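FOR IMMEDIATE RELEASE

Skudero Opens Its Repair Counter in Falton This September, and You Can Bring the Ugly Chairs

FALTON - I get to write the press releases here, so you are getting this one from me, in my own words, with coffee on the desk. Skudero is opening a furniture repair counter at the back of our Prastard Street store! We have wanted to do this for years, and starting in September you can walk in with a wobbly chair or a drawer that sticks and leave it with us to be fixed.

We have sold secondhand furniture in Falton for 10 years. In that time the question I have heard more than any other, at the register and in the grocery line and once at the dentist, is "Do you fix things too?" I always had to say no, sorry, try Negash. Negash is the upholstery shop two towns over, and they are wonderful, but they were getting so many of our customers that their wait got up to three months. So we called them and asked if they would like to run the counter with us. They said yes before I finished the sentence (I had a whole speech ready, too).

Last winter we ran a trial for our regulars. We took in 363 pieces, mostly kitchen chairs, and a lot more piano benches than I would have guessed this town owned. Loose joints were the big one. After that came split seats, missing knobs and table legs that had been "fixed" with wood screws and hope. My favorite was a rocking chair with four coats of paint on it, each one a worse green than the last.

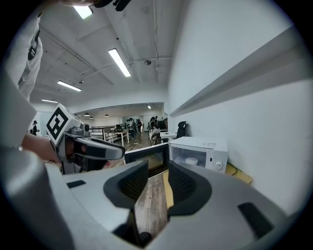

Prices are posted on the wall and on our website, and they stay the same whether you bought the piece from us or from somebody's garage. Regluing a chair is $40. Drawers and hinges are less than that, and caning a seat is more, and we will tell you the price before we touch anything. If a piece isn't worth the money to repair, we'll say so. I have an end table at home that got that talk from the Negash crew and I kept it anyway, so no judgment from me.

Upholstery work will still go out to the Negash shop, with a van run every Monday. You drop off and pick up at our place, so you can skip the drive. Please take your own throw pillows home first! We ended up with a bin of them after the trial and I'm still trying to match them to people.

We also asked customers to fill out a card about what they wanted from a repair service, and 937 cards came back. I read every one. People asked for evening hours, so the counter will stay open until 8 p.m. on weeknights. People asked for help getting heavy things in from the car, and there will be a cart by the side door with a bell you can ring. A few people asked for a cat. We're talking about the cat.

The counter takes wooden furniture, small tables, benches, stools, picture frames and most shelving. We can't take recliners with motors, mattresses or anything with live bugs in it, and yes, that last one is on the list for a reason.

Opening week starts at 9 a.m. on the Monday, with free chair checks all day. Bring one chair per person, please. Parking is behind the building, and the lot entrance is the second driveway, just past the mailbox.

About Skudero
Skudero buys, cleans up and sells used furniture in Falton. The store is open every day except Sunday.

Press contact: ask for the press desk at the Skudero front register. You'll get me.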